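Roltance Folding Table, White: Equipment Review
Consumer Furnishings Section, 31 July 2020

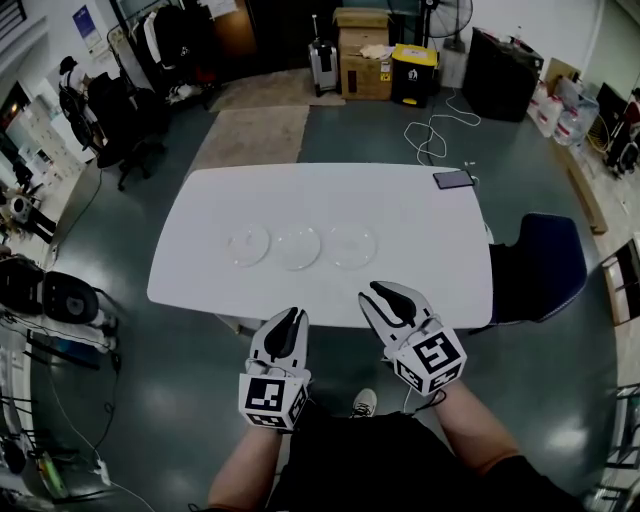
Photo: Zuzanna Brzozowska

The Roltance is a light-duty table sold for classrooms, community halls and shared offices. The Section received four units from the distributor, Wróbel, and placed them in ordinary daily use at two member sites. The present review covers assembly, stability, surface care, storage and value. It replaces the short notice issued last October, which was based on a single unit of the earlier model.

Assembly

The table arrives flat in one carton. The legs unfold and lock with a sliding collar. One adult can set up the table without tools, although the collars on two of our units were stiff and had to be worked back and forth before they would seat. The printed instructions are clear on this step and poor on the next one, the leveling of the feet. The drawing shows the adjusting screw turning in the wrong direction. Wróbel has told us that a corrected sheet will be placed in future cartons.

Stability

Gerrit Nkosi conducted the load checks. The maker rates the top at 100 pounds, evenly spread. All four units held that load overnight with no lasting sag. Side-to-side movement is a weaker point. A person writing quickly at one end will be felt by a person seated at the other, and members who type for long periods found this tiring. The Trorach table we reviewed earlier is steadier in this respect, but it is a good deal heavier and cannot be folded.

Surface care

The white finish cleans well. Pencil, coffee and washable marker came off with a damp cloth. Ballpoint ink left a faint gray line that remained after repeated cleaning. Sites that expect heavy pen use should consider a cover or a darker color. The rounded corners were welcomed at the site that serves young children, and the edge trim stayed tight throughout.

Storage and moving

Folded, the table is 4 inches thick and stands upright against a wall. There is no carrying handle. Asif Abbasi, who moved the units between rooms each week, reported that the leg brace is the natural place to grip and that it pinches. We regard this as a design fault. The Prarnum cart fits the folded table, but it is sold separately and adds $25 to the cost.

Value

At $58 per unit, the Roltance is fairly priced. The warranty covers the legs and collars for two years and excludes the finish.

Recommendation

The Section recommends the Roltance for rooms that are rearranged often and for general seated work. It is not recommended for computer stations or sewing rooms – the side movement is too great for either. Sites that already own the earlier model have little reason to replace it.

Review prepared by Lech Lis and Saturnino Bermúdez.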